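Neliconのスマホ用コントローラー「Brilo」を3か月使ってみた

どうも、また散財しました。今回はスマホに左右から挟むタイプのゲームパッド、NelicoのBriloです。買ったのは11月で、ちょうどランク戦の新シーズンが始まった週。タッチ操作で親指が画面を隠してしまうのがずっと嫌で、集団戦のたびに「いま誰がどこにいるの!?」となっていたんですよね。で、勢いでポチりました。

先に書いておくと、私はモバイルMOBAを週に4日くらい遊ぶサポート専の人間です。ランクは中の上あたりをうろうろ。上手い人のレビューが読みたい方はごめんなさい、ほかを当たってください。

まず持った感じ。軽いです。前に使っていたSchoutenのパッドがとにかく重くて、30分も遊ぶと手首にきていたので、これは素直にうれしい。グリップの裏がちょっとざらっとしていて、手汗をかいても滑りません。スティックは浅めで、最初の2日は移動しすぎて敵のタワーに突っ込んでばかりでした。味方のみなさん、あのときは本当にすみませんでした。デッドゾーンを少し広げたら落ち着いたので、買った人は最初にアプリの設定を開いてみてください。

ボタン配置は標準だとスキル1から3が右側の菱形、アルティメットがR2。私はR2をフラッシュにして、アルティメットは上ボタンに移しました。とっさに引けるのがR2なので、逃げる手段はここに置いておきたい派です。方向指定スキルは右スティックを倒しながらボタンを離すと発動するんですが、これが慣れるまで結構むずかしい! フックを投げるキャラだと最初は全然当たらなくて、練習場でひたすら人形に投げていました。 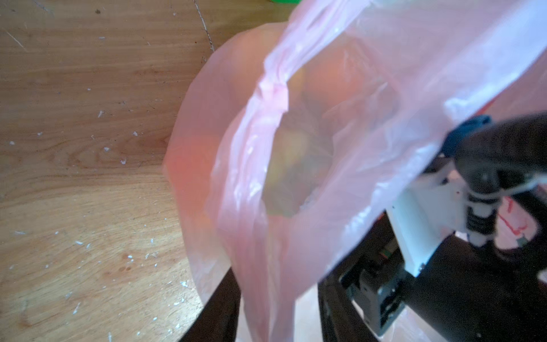
Toshiko Tanabeさんからは、方向指定をスティックでやるならスマートキャストは切ったほうがいい、とコメントをもらいました。照準線が出てから離せるので外しにくくなるし、キャンセルもL1に割り当てておけば無駄撃ちが減る、とのこと。

これ、試したら確かに合っていました。とくにキャンセルのL1割り当て。それまでは構えたら撃つしかなくて、草むらにとりあえず投げて場所がバレる、みたいなことを毎試合やっていたんです。Tanabeさん、ありがとうございます。ただ、シールドや回復みたいに味方に使うスキルは、スマートキャストのままのほうが断然速いです。スキルごとに切り替えられるので、私は攻撃系だけオフにしています。

次に遅延。数字を測る機材はないので体感の話になりますが、有線接続ならタッチとの差はわかりませんでした。Bluetoothだと、たまに一拍遅れるときがあります。毎回じゃないのがまた困るところで、忘れたころに来ます。ランクは有線、カジュアルは無線、と使い分けるようになりました。端子の位置が右下なので、充電しながら遊ぶとケーブルが小指に当たるのは地味に気になります。L字のケーブルに替えたらだいぶましになりました。

気に入っていないところも書きますね。いちばんはアプリ。起動のたびにお知らせが出るし、プロファイルの名前が日本語だと文字化けします。「サポ用」と付けたはずのものが謎の記号になっていて、どれがどれだかわからない。仕方なくローマ字で付け直しました。それからプロファイルの切り替えに本体のボタンが使えず、いちいちアプリに戻らないといけないのも不便です。キャラ選択中にやろうとすると時間ギリギリになって、一度ピックし損ねました。あれはへこんだ……。
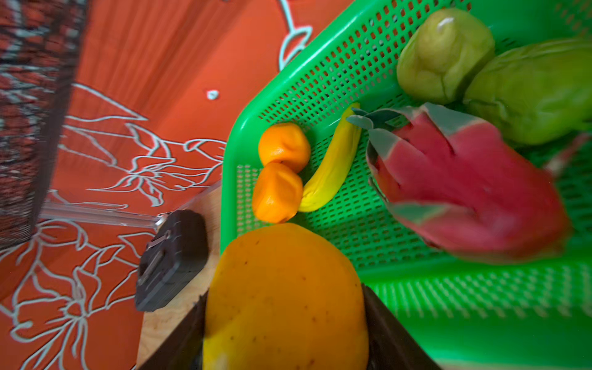

あと、対応していないゲームでは画面上のボタンに割り当てるマッピング機能を使うことになるんですが、MOBAの場合は運営の規約を先に確認したほうがいいです。タイトルによっては外部のマッピングが禁止されています。私の遊んでいるものは公式でコントローラー対応なので問題なし。ここを調べずに買うと悲しいことになるかもしれません。

比較の話も少し。Bunusの安いほうのパッドも友達に借りて一週間使いました。スティックの感触だけならBunusのほうが好きです。倒したときの抵抗がちょうどよくて、カイト(引き撃ち)がやりやすい。ただR2の引きしろが深すぎて、フラッシュを押したつもりが出ていないことが何度かありました。ADCをやる人ならBunus、サポートやタンクで反応が大事な人ならBrilo、というのが私の感想です。ジャングルはどうなんでしょう、スマイトのタイミングが怖くてパッドではやっていません。

戦績ですが、アプリの記録によると買ってからの試合数は819。数字で見ると引きますね。勝率は正直ほとんど変わっていません(笑)。変わったのはデスの数で、これははっきり減りました。指で画面が隠れないので、横から寄ってくる敵に早めに気づけるようになったんだと思います。ミニマップを見る余裕も出てきました。ピンだけはスティックだと打ちにくく、いまでも左手を離して画面を直接タップしています。

耐久性は今のところ大丈夫。左スティックのゴムがほんの少しテカってきたくらいで、勝手に動くような症状は出ていません。Schoutenのやつは44日目で左に流れ始めたので(悔しくて日数を覚えています)、それに比べたら優秀です。スマホケースは薄いものなら付けたまま挟めますが、手帳型は無理でした。

点数を付けるなら5点満点で4点。アプリさえ直ってくれたら満点でもいいかな。タッチ操作で不満のない人が無理に買うものではないけれど、集団戦で画面が見えないと感じている人は一度触ってみてほしいです。

追記(2月9日):アプリの更新が来ていたので入れてみました。文字化けは直っています! お知らせはまだ出ます。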